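Newsroom > Press Releases > Community and Spiritual Life

Skastholm Meditation Center Opens Residential Study Program and Expanded Library

SKASTHOLM, Mon 10 February – The Skastholm Meditation Center today announced the opening of a residential study program in contemplative practice, together with an enlarged library and reading room on its main campus. The first group of residents will begin their term in June. Applications are being accepted now from adults of any faith or background who have kept a regular meditation practice for at least one year.

The program has been planned jointly with the Oltusus Retreat House, which has offered silent weekends in the region for many years and will host two of the longer retreats included in each term. Under the agreement, residents will divide their time between classroom study at Skastholm and periods of extended practice at Oltusus. Teachers from both houses will share responsibility for instruction.

Each term lasts 10 weeks. Mornings begin with seated meditation, followed by chanting and a light breakfast. Classes are held before noon and cover the reading of traditional texts, breathing practice, posture and the history of monastic and household disciplines. Afternoons are given to service work in the kitchen, garden and guest rooms. Evenings close with a talk or a period of quiet reading. Residents keep silence from the end of the evening session until after breakfast.

"Many people who come to us for a weekend ask how they might study more deeply without giving up their work or family life for good," the Center said in a statement. "A single term allows them to live by a steady schedule, to learn from experienced teachers, and to return home with a practice they can keep."

Residents will be housed in single and shared rooms in the east wing. Bedding and towels are provided. Those attending are asked to bring plain, modest clothing suitable for sitting and for outdoor work, including a warm layer for the early sessions, when the hall is kept cool. Meals are vegetarian. Special diets can be met if the kitchen is told at the time of application. 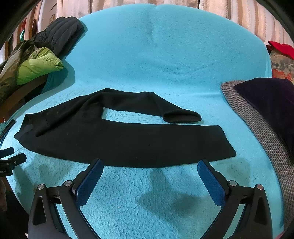
Library and Reading Room

The enlarged library will hold 3000 volumes, including works on yoga philosophy, Buddhist and Christian contemplative writing, devotional poetry and books for children. Of these, almost 600 were received from the Shehu Study Circle, which met in private homes for a generation before closing its regular meetings last year. The Circle's collection of printed lectures will be kept together on its own shelves and may be read on site.

The reading room will be open to the public on weekday afternoons. Borrowing privileges are available to members of the Center and to residents during their term. A children's hour, with stories and simple songs, will be held each Saturday morning. School groups may arrange visits by writing to the library desk.

Work on the room included new shelving, improved lighting and a ramp at the garden entrance. The cost was met in part by a grant from the Fomeck Foundation, which supports small libraries and places of quiet study. The Foundation has also agreed to fund two full scholarships in each term of the residential program for applicants who could not otherwise attend.

Fees and Applications

The fee for a full term is $2000 and covers lodging, meals, instruction and travel between Skastholm and Oltusus. Payment may be made in installments. Applicants for a Fomeck scholarship should include a short letter describing their circumstances. No separate form is required, and requests are read in confidence.

Applications consist of a written form, a brief account of the applicant's practice and one letter of reference. A conversation by telephone with a member of the teaching staff will follow. Forms may be requested from the Center's office or collected at the front desk after any public session.

The Center's regular schedule of morning meditation, weekly talks and festival observances will continue without change during the residential terms. All public sessions remain free of charge. Visitors are asked to arrive 10 minutes early – the doors of the main hall are closed once a sitting has begun.

About the Skastholm Meditation Center

The Skastholm Meditation Center is a nonprofit organization offering instruction in meditation, yoga and contemplative study. Its programs include daily public sittings, classes for beginners, family gatherings and seasonal retreats. The Center is supported by its members and by donations from the public.

Media inquiries may be directed to the Center's office during business hours.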